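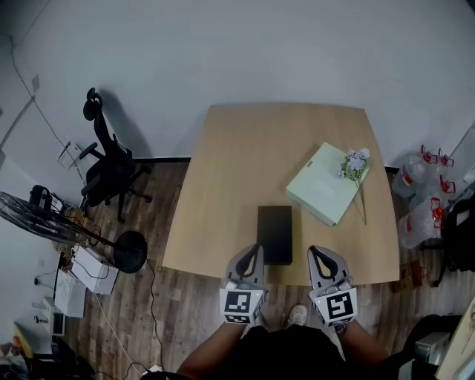

Regional carrier Pluvham has ordered four more turboprop aircraft from the manufacturer Zustitz, the two companies said in a joint statement on 22 September 2024. The planes will be used to replace the oldest part of Pluvham's fleet and to add flights on its shorter routes.

The value of the order was not disclosed. Pluvham said it will pay for the planes with a mix of cash and bank loans, and that it does not plan to sell new shares. The first aircraft is to be handed over next fall, with the rest following at intervals of three months.

The leasing company Ansari, which owns most of the planes Pluvham flies today, said it had been told of the order in advance. Four of its aircraft will come off lease as the new ones arrive. Ansari said it is already in talks with other operators about placing them, but gave no names.

Zustitz has had a slow year. The company delivered fewer planes in the first half than it had planned, mainly due to late shipments of landing gear parts. It said in the statement that the supply problem has eased and that its assembly line is back on schedule.

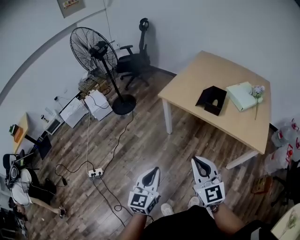 The new planes are a longer version of the model Pluvham already operates, so pilots will need only a short course before they can fly them. Mechanics will be trained at the airline's base in Edia, where Pluvham is adding a second maintenance bay. Work on the bay is set to begin in October.

The airline expects the expansion to bring 232 jobs to Edia, most of them in maintenance and ground handling. Hiring will be spread over two years. A union that represents the airline's mechanics welcomed the plan but said it wants talks on night shift pay before the new bay opens - a point the two sides failed to settle in their last contract.

Pluvham flew 3319 flights in the second quarter, up slightly from the same period a year earlier. Fuel costs also rose, and the airline ended the quarter with a small loss. It said the new aircraft burn less fuel per seat and should help bring the business back to profit once all of them are in service.
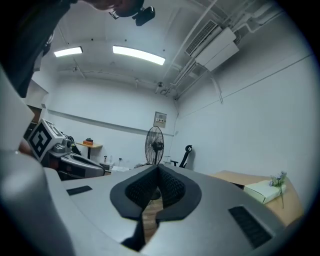 Routes for the added flights have not been made final. The airline said it is looking at a second daily round trip between Edia and the coast, and at restoring a winter service it dropped two years ago. Both depend on getting morning slots, which are in short supply at the larger airports.

Residents living near the Edia airport have raised concerns about noise. The airport operator said the new planes are quieter on takeoff than the ones they replace, and that no change to the night curfew is planned. A public meeting on the maintenance bay will be held at the terminal before construction starts. The room holds 300 people, and seats will be given out in order of arrival.

Pluvham also holds options for two additional aircraft of the same type. It has until the end of next year to use them.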